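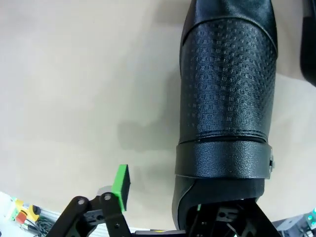 *Wrist view with the sleeve on, band buckled, green pad on the right finger.*

March 19, 2024

Spent most of the morning on the Kurnier arm, and I'm writing it all down while it's fresh, as I know from February how quickly I forget which screw I touched and which I only meant to touch!

The sleeve had been creeping downwards again (Annelore spotted it before I did, as usual) and by the end of a long run the lower rim was getting close to the screws and brackets underneath. I slackened the band, eased the whole covering back up until the perforated part lay flat, and did the buckle up one hole tighter than before. Please don't go tighter than that. I tried it, and the covering puckered along the stitched seam, which can't be doing the stitching any good.

While the sleeve was loose I had a good look at the wiring by the lower rim. One of the thin wires had a bit too much slack for my liking, so I tucked it back behind its bracket and ran the wrist slowly through its full turn, twice over, listening for anything rubbing. All quiet, I'm glad to say.

Then on to the gripper. The pivot screws in the finger links each got a wipe and a gentle nip with the small driver, nothing heroic. I cleaned the rubbery face of the green pad with a damp cloth and let it dry before closing the fingers on anything. The Gutuvwood blocks leave a fine dust on it, and I do think that's what has been behind our slipping grips, though Annelore still suspects the closing force and she may well be right.

Ran 100 picks afterwards at the usual speed and had 2 drops, against 4 on the last run before cleaning. Encouraging, but I'd like to see it again before I crow about it.

Still to do: ask Wu whether Sendent can send us spare pads, and check the band again after 3 full runs. The small driver is back in the top drawer, where I'd love it to stay.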